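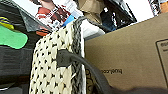 A woven bag with dark gray braided trim, next to a cardboard box.

Bag and basket exchange in Prirkeck moves to bigger room, opens again in January

November 30, 2021

The bag and basket exchange in Prirkeck will have a new room this winter. The exchange is leaving the back part of the Tultix hall, where it has been for five years, and moves to the ground floor of the former Denier shoe store on the main street. The doors open again in January.

The packing started this week. Shopping bags, beach bags, bread baskets and storage baskets are being sorted and prepared for the move, which is only 346 meters but goes uphill on a narrow sidewalk. For this reason the organizers decided to use many cardboard boxes of middle size and not a few very big ones. Most of the boxes were given by shops in the town.

The idea of the exchange is simple. A person brings a bag or a basket that is still good to use and takes home a different one. No money is paid for the exchange itself. Visitors who have nothing to bring can pay a small amount, and this goes to the rent and to repair material such as thread, leather pieces and cord.

During the current season 373 items changed hands, according to the list kept at the door. This is the highest number since the exchange began. Woven bags were the most wanted, especially the light ones in straw color that people like to carry in summer. They are also the ones that come back most often for repair. The weave becomes rough at the top, where hands touch it every day, and the place where a strap is fixed to the side has to hold all the weight.

The old room was not made for so many things. Bags were hanging in two rows on the same hooks, and baskets stood inside each other up to the window. In the last months visitors often had to wait outside until others were finished looking. "We had to say to people, please come back in half an hour, and some of them did not come back," the organizers write in their letter to the members.

The new room has 62 square meters and a large window to the street. The long wooden shelves of the shoe store are still there and will stay. The organizers plan to put the baskets on the lower shelves and the bags above, so that the shape of each one can be seen. There will also be a repair table near the window - something members have asked for since the first year.

The rules for packing were sent to all helpers together with the letter. Straw and other woven bags must stand upright and may not be folded, as a fold in a dry strip often becomes a break. A soft white cloth or paper can be put inside to keep the form. Straps should hang free on the outside, so they do not press a mark into the weave. Bags with a braided edge should not be put under anything heavy. Leather bags can lie flat, but only in one layer.

Boxes should be closed with paper tape and get a number on two sides. Old printing from the shop may stay on the box. The organizers ask only that the number is written large enough to read from the door, because last time many boxes had to be opened again to find the bread baskets.

Transport is done with a small van from the Jääskeläinen garden center, which lends it for two afternoons without cost. Very light items will be carried by hand. Helpers who want to carry should come with gloves and good shoes, and they can take the key for the new room at the counter in the Tultix hall.

Until the opening, no exchange is possible. People who want to give a bag or a basket can still do so at the Tultix hall while the packing continues. After this, gifts are accepted only in the new room. Things with mold or a strong smell can not be taken. Small damage is no problem, and a note about it inside the bag is welcome.

Also in January, the exchange will offer its first repair course at the new table. The course has three evenings. The first is about fixing loose strips and frayed borders, the second about straps and the patches that hold them, and the third about sewing on a new trim. Places are limited to the number of chairs, and members can register first. Participants bring their own bag - one that they are not afraid to make mistakes on, the organizers add.

What will happen with the old room is not decided. The Tultix hall says that two groups have asked for it, a choir and a chess club. The hooks on the wall will stay, also the long mirror, which was too heavy to move.

The opening hours in the new room will be posted on the door of the Denier building and in the library. The entrance is on the side, next to the bicycle stand, and has no steps.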